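13 de abril de 2024

Llevo desde diciembre sin escribir sobre religión y televisión, y vuelvo al tema por el sermón que emitió Darno el mes pasado. Dura 20 minutos. En los primeros 15 el predicador comenta un pasaje sobre la hospitalidad. Después cambia de tono y pide a Dios que castigue a los vecinos de otra fe, a los que llama plaga.

Darno es la cadena pública de Clovholm. Se paga con impuestos, también con los de la gente insultada. La dirección contestó que el espacio religioso lo produce Baran y que la cadena no revisa los textos. Me parece una mala respuesta. Quien tiene la licencia decide qué sale en antena.

En Sesidlow pasó algo parecido hace seis años. Allí la emisora retiró el programa y leyó una rectificación, bastante corta, antes del informativo.
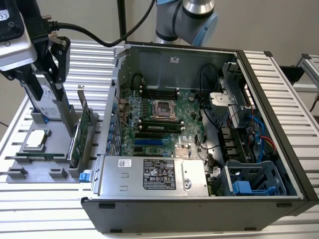 He vuelto a ver la grabación entera para no citar de oídas. La traducción que circula en redes es correcta, salvo una frase que suaviza. El original dice "que no quede ninguno".

He enviado una queja a la cadena. El plazo para responder es de siete semanas. Si contestan, copiaré aquí la carta completa.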